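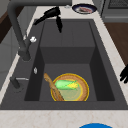 图4-1 厨房水槽仿真场景:编织纹理的碗里放着带苞叶的玉米,木勺斜搭在碗边

第四章 开放日现场演示

开放日是Girkora仿真台最热闹的时候!观众从门口一路挤到操作台前,小朋友踮着脚看屏幕,家长在后面问个不停。本章写给第一次带演示的同事,照着做就能顺顺当当跑完一场。安装和授权请先看第二章,手柄配对请看第三章。

4.1 开场前的准备

1. 提前40分钟开机,先开主机,再开大屏幕。顺序反了,大屏幕有时认不到信号,得重新插线。
2. 登录演示账号,打开场景库,选“厨房”分类下的“水槽取物”。首次载入要等贴图全部读完,进度条走到头再动手柄。
3. 检查视角。默认视角俯看深灰色水槽,弯颈龙头从左上方伸进来,碗和玉米在槽底,后方台面上有一只深蓝边的盘子。如果看到的是别的角度,按“视角复位”。
4. 左右手柄各空推一次,确认两只机械手都有反应。右侧那只在默认视角里只露出几节手指,要看全的话,把视角往右拉一点。
5. 把场景存成快照,起名“开场”。后面每一轮都从这个快照恢复,省时间,物品位置也不会乱。

注意:演示账号不要勾选“随机摆放”。Yara Qudah在一月那场试过,玉米被随机放到了台面最里边,观众看得倒是很开心,可排队的人一下子多出一大截。

4.2 演示流程

每轮控制在20分钟以内,讲解员和操作员各一名。

1. 讲解员先请大家看画面,说明今天的任务:把玉米从碗里取出来,放到水槽旁的台面上。不用讲太多原理,先让大家看到东西动起来!
2. 操作员轻推左手柄,让夹爪从龙头弯头下方慢慢移开,再往碗的上方走。走到位以后停一下,给后排的观众一点时间。
3. 降低夹爪。木勺的长柄伸在碗里,下降路线要避开它,最好从碗的右侧切入,玉米露出黄粒的那一头也在这边。
4. 合拢手指,力度旋钮放在3档。玉米外面的苞叶在仿真里有单独的摩擦参数,档位太低容易打滑,太高会把整只碗带起来。
5. 抬升,平移,放下。放稳后松开手指,先竖直抬高,再退回原位。
6. 按“恢复快照”,请一位观众上来试。

提示:观众上手时,把速度上限改成“慢”。Tudur Maddocks带过好几轮儿童场,他的做法是先让孩子只动一根手指,看着屏幕上的手指跟着弯,玩熟了再去够玉米。这一招真的好用,推荐大家都试试。

小心:手柄线要从桌子后面走,别横在过道上。观众轮换时,操作员先按暂停键,再交接手柄。

4.3 常见情况

木勺被碰歪了
不影响任务,可以接着做。想恢复原样,就按“恢复快照”。

夹爪撞到龙头
程序会自动停住,屏幕边上亮起黄色提示。松开手柄,等提示消失,沿原路退回即可。不要硬推,碰撞计算会越来越慢,画面也会跟着卡。

观众问盘子里的是什么
盘中食材属于另一个任务“备餐”,本轮不用动它。有兴趣的观众可以请到Nulham展位,Elias Majali在那里演示整套备餐流程。

观众问能不能拧开龙头
本版场景不带水流。很多人都会问到这一条,Qusai Mahasneh已经把它记进需求表了,我们自己也盼着呢!

画面变暗或缺贴图
退出场景重新载入。连续出现两次以上,请换用备用主机,并记下当时的操作步骤。

4.4 收场

1. 导出当天的运行记录,存到“开放日”文件夹,文件名写上场次。
2. 请最后一轮观众留下意见卡。卡片放在Rawashdeh展厅入口的盒子里,每场备5支笔。
3. 先退出软件,再关主机,最后关大屏幕。
4. 手柄擦干净放回充电座,指示灯转为绿色后再离开。

意见卡和运行记录一并交给Omar Khalaf。需要修改场景时,请填写附录B的申请表,并附上快照文件。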